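Clungate cell - notebook
23rd July

Fault: arm did not stop at the force limit during card insertion. Nobody hurt, one card damaged. I write it down while I still remember the order of things, because the log of the controller is shorter than I would like and it overwrites itself after 1349 lines.

I was running the insertion routine on the holder panel, the same routine we have used since April. Speed was set to 70 percent. It should have been 50 for the slots, this is in the cell rules and I forgot to put it back after the free-air moves. So the first mistake is mine and I don't want to hide it under the other ones.

The first tries went normally. Then on the next one the card went in a little, touched something, and the arm continued to push. I expected the force stop and it did not come. I could hear the card bending. I pressed the stop button on the pendant, and the arm stopped at once, so this part of the safety chain is fine. When I opened the fingers by hand the card had a crease along one side. I put it in a bag with the date.

After that I took a new card and repeated the approach at low speed, with my hand on the stop the whole time, and watched the wrist camera to see how the card meets the slot.
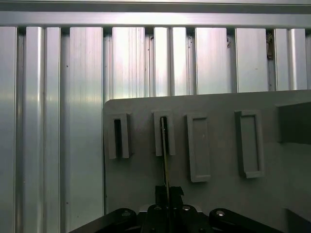

Card at the second holder, upper end just over the slot opening.

From this view I would say the alignment is good, and I think this is what makes the fault difficult to see. The camera looks from behind the fingers and gives a fair idea of left and right, but it says very little about the angle of the card towards the panel. If the card leans by a small amount, the tip can catch inside the slot and we would not know it from the picture. I tried to check with a small square against the panel, and I believe there is a lean, but the square is not a good tool for this.

About the force limit. I went through the settings in the Clusirance program (the supervisor, not the motion part). The limit was set to 55 N in the general page, which is too high for cards but would still have stopped the arm before the crease, I think. In the page for the insertion step there was no value at all. I had understood an empty field to mean "use the general value". The manual says the opposite: an empty field means no limit for this step. I read the sentence three times to be sure. So the arm was pushing with no limit except the one built into the joints, and this one is meant for protecting the arm and not the thing in the fingers.

I don't know how long the field has been empty. The backup from April has a value there. Between then and now we moved the project from the Brultton machine to this one, and my guess is that the value was lost in the export. I can not prove it. I will compare the two files line by line.

This made me worried about the other job, the server board, where the same insertion step is copied.
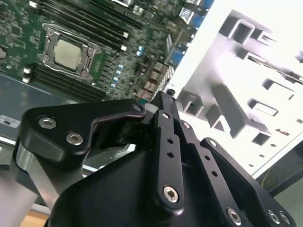

It uses the same template, and I found the same empty field in two of its steps. With a card holder we lose a card and some time. With a socket or a memory slot it would be an expensive noise. I have disabled both steps until the values are back, so if you start that program and it ends early with "step skipped", it is because of me and please don't enable them again.

Done so far:
- speed for slot moves back to 50 percent, now written in the program and not only in the rules
- force value entered by hand in the holder insertion step
- stop button tested again, works
- bent card kept in the bag, top drawer

Still open:
- measure the lean of the card properly, with the dial gauge if we can have it back
- compare the April backup with the present file
- ask the supplier if an empty field can give a warning at start
- check fingers for wear, I did not look at this at all

For now nobody runs insertion without a second person near the stop.

Carvalho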